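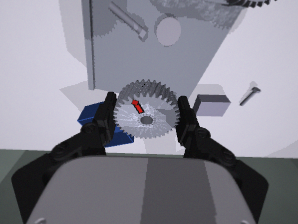 Rendering: spur gear held between the fingers of a gripper.

Poto Notes 4 for Desktop and Mobile
Published by Taltbridge

Overview

Poto Notes is a note-keeping application for individuals and small offices. It stores typed notes, checklists, scanned pages and voice recordings in a single library, which may be kept on one device or shared among several. The application runs on current desktop and mobile systems, and one license covers both.

Version 4 replaces Ballitz Notebook, which Taltbridge no longer sells. Existing Ballitz Notebook libraries can be opened directly in Poto Notes. The original library is left unchanged, and a converted copy is placed in the folder selected by the user.

Organizing Notes

Notes are held in notebooks, and notebooks may be grouped on shelves. A note can belong to more than one notebook without being copied. Tags are optional. Users who prefer tags may hide the notebook panel entirely under Settings > Library > Panels.

A library may contain any number of notes. Each note may carry up to 40 attachments. The limit applies to the note itself and does not include images pasted into the text.

The following sort orders are available in every notebook:

Date created
Date last changed
Title
Manual order (drag to arrange)
Color label

Sort order is remembered separately for each notebook. Manual order is shared with all devices that use the library; the other sort orders are kept on the device where they were set.

Search

The search field accepts plain words, exact phrases in quotation marks, and date ranges. Text in scanned pages is included once the page has been read by the application. Reading takes place in the background and is paused when a mobile device is in power-saving mode. A gray marker next to a page indicates that it has not yet been read.

Handwriting is not searchable in this version.

Frequently used searches may be saved and will appear at the top of the notebook panel. Saved searches can be renamed but not nested.

Appearance

Poto Notes is supplied with 49 page themes. Fonts, line spacing and margins may be set for the whole library or for a single notebook. Settings made for a notebook take priority over those made for the library, and the command Reset Notebook Appearance removes them. Custom themes from version 3 can be imported -- background images must be added again by hand.

Synchronization

Libraries are kept up to date across devices through the Noonan service, which is included in the license. A Noonan account is required for synchronization only. Customers who use the application on a single device may decline to create an account during setup and may add one later.

When the same note has been changed on two devices before either could connect, both copies are kept. The later copy is marked with an orange corner, and the two may be compared side by side or merged paragraph by paragraph. The application does not merge notes without confirmation.

Notes can be locked individually with a password. Taltbridge does not hold a record of note passwords and cannot recover the contents of a locked note if the password is lost.

Import and Export

Notes can be imported from plain text, rich text, HTML and PDF files. Folders of files may be imported in one step, in which case each folder becomes a notebook. Export is available in the same formats, with attachments placed in a separate folder. Checklists exported as plain text keep their check marks in the form of brackets.

System Requirements

Free disk space for installation: 432 MB on desktop, 222 MB on mobile
Internet connection: required for activation and synchronization
Screen reader support: desktop and mobile
Interface language: English

Space for the library itself is additional and depends on its contents. Scanned pages and voice recordings take up considerably more room than typed notes.

Licensing

A license is issued to one named user and may be active on all devices belonging to that user. It does not expire. Updates within version 4 are provided at no charge. Holders of a version 3 license purchased in or after January may request a version 4 license through the account page; the original order number must be supplied.

Office licenses are issued for groups and are managed from a single account. The account manager may move a license from one user to another at any time. Notes written by the former user stay in that user's library unless they have been placed in a shared notebook.

Known Limitations

Voice recordings made in version 3 on mobile devices play back without the position slider. Tables wider than the page are cut at the right margin when printed -- landscape printing is advised for such notes. Color labels are not carried over when a Ballitz Notebook library is opened for the first time and must be assigned again.

Support

Questions regarding installation, licensing and accounts may be sent through the support form on the Taltbridge site. Please state the version number shown under Help > About Poto Notes and the type of device in use.

Page last revised 5 May 2021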